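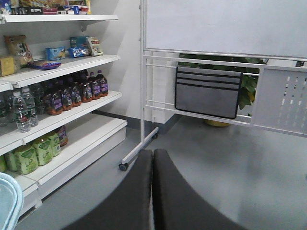 Le coin épicerie du Geum

Galerie mise à jour le lundi 15 mars

Le Geum a ouvert son coin épicerie en août, dans la salle du rez-de-chaussée. On y trouve de quoi grignoter et de quoi boire, en libre service, de 8 h à 19 h. Le choix change selon les livraisons de Sultari, qui passe toutes les deux semaines avec 36 colis au maximum.

Le rayonnage
Étagère de magasin en métal blanc, placée contre le mur blanc. Les paquets sont en haut, les boissons en bas. Le tableau blanc sur roulettes reste à côté.

Les en-cas
Sachets et petites boîtes se partagent la deuxième tablette : un sachet brun et jaune, une petite boîte bleu clair, un paquet bleu imprimé de blanc et de rouge. Le paquet violet est posé à plat, au bord. Les en-cas coûtent 50 centimes de moins à partir de deux articles.

Les jus
Bouteilles ambre foncé, bouchon noir, étiquette violette, rangées en file sur la troisième tablette. À garder à l'abri du soleil et à consommer dans les 7 jours après ouverture.

L'eau
Bouteilles transparentes à bouchon blanc, devant les jus. L'étiquette est verte et blanche.

La tablette du bas
Elle est plus profonde que les autres. On y range les bouteilles à bouchon vert et étiquette vert pâle.

Le règlement se fait à l'accueil, par carte ou en espèces. Les bouteilles vides sont reprises dans le bac du couloir, côté Dranduvitz.

Galerie suivante : la salle de réunion Wokano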